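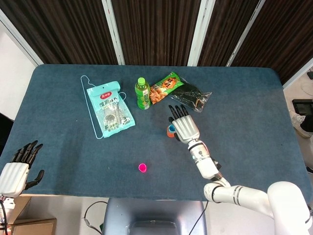
Snack pouches, bottled green tea and a wire hanger on a cloth-covered sorting table.

Sorting Packaged Snacks and Drinks Before Shelving

The steps below cover dry snacks in flexible pouches and drinks in plastic bottles, from the shopping bag to the cupboard. They assume a cupboard shelf, one or two open bins, and a table large enough to lay everything out in a single layer.

Surface

Cover the table with a plain cloth in one dark color. Crumbs and torn corners of film show up quickly against it, and pouches do not slide as they do on a bare tabletop. A soft cloth with a slight nap holds film packaging better than a flat weave but collects lint, so shake it outdoors after each use and go over it with a lint roller. Wash separately the first two times.

The cloth should hang over the edge by a hand's width on all sides. Less than that and it creeps toward whoever is working.

Laying out

Place items face up with the printed name readable. Keep bottles upright from the start and put them down before the bags, so that a bottle is never set on top of a pouch by accident. Overlapping is acceptable during unpacking. Before checking dates, separate anything that overlaps, as the date is often printed along a seal.

Things that are not food will arrive on the table as well: hangers, receipts, charging cords. Take these off first. A wire hanger in particular should not stay under film bags, where the cut end of the wire can catch a seal.

Reading dates

Date formats vary by country of origin. On imported goods, look for the order of the numbers before reading them. Year, month, day is common on packages from East Asia. Some packages carry the production date only, with the shelf life given elsewhere on the label in months or days. In that case work out the end date and write it on a strip of masking tape. A strip on the front, upper right corner, is easiest to see in a bin.

If the label is in a language not read by everyone in the household, add the contents to the same strip. Two or three words are enough: seaweed, plain; tea, no sugar. Copy allergen information in full, and do not guess at it from the picture on the bag.

Checking seals

Press each pouch lightly between flat hands. A sound pouch resists and stays firm. One that goes slack has a leak and should be discarded if there is any doubt about how long it has been open. Vacuum-packed goods are the reverse: they should be tight to begin with, and a soft one has lost its vacuum.

Bottles: check that the ring below the cap is unbroken. Wipe the neck and base before shelving.

Shelving

Pouches keep their shape best standing on edge in a bin, like files, with the earliest date at the front. The Tistholm open bin is a good depth for this – tall enough to hold the bags upright, low enough that the tape strips stay visible. Any straight-sided box of similar proportions will serve. Do not pack the bin tight. Puffed and fried snacks break under side pressure, and a full bin is usually the reason for a bag of fragments.

Seaweed and other dried sheets go in a separate bin, away from the stove and out of direct light. Once opened, move them to an airtight container with a desiccant packet. The Vasseur clip-lid box has a gasket that can be removed for washing; dry it completely before putting it back.

Green tea in clear bottles should also be kept dark. Lower shelf, upright, one row deep. If two rows are unavoidable, put the later dates behind.

Closing opened bags

Press out the air, fold the top over twice, and clip across the full width. A clothespin in the middle leaves both ends open and is not an adequate closure. Drasteck bar clips cover most pouches; for wide bags use two, end to end with a slight overlap. Fried snacks go stale faster than they spoil. In July and other humid months, plan to finish an opened bag within a few days.

Shelf loading

Check the rating of the shelf before storing bottles in quantity. A liter of tea weighs a little over two pounds without its bottle, and adjustable shelves on plastic pins sag in the middle well before they fail. Snack bags weigh very little and can go on the weakest shelf. Line wire shelving with a rigid mat, cut 1/4 inch short on each side so that it lies flat.

Cleaning up

Lift the cloth by its four corners and carry it out with the crumbs inside. Wipe the table, let it dry, and store the cloth rolled – folding leaves creases that tip the bottles next time.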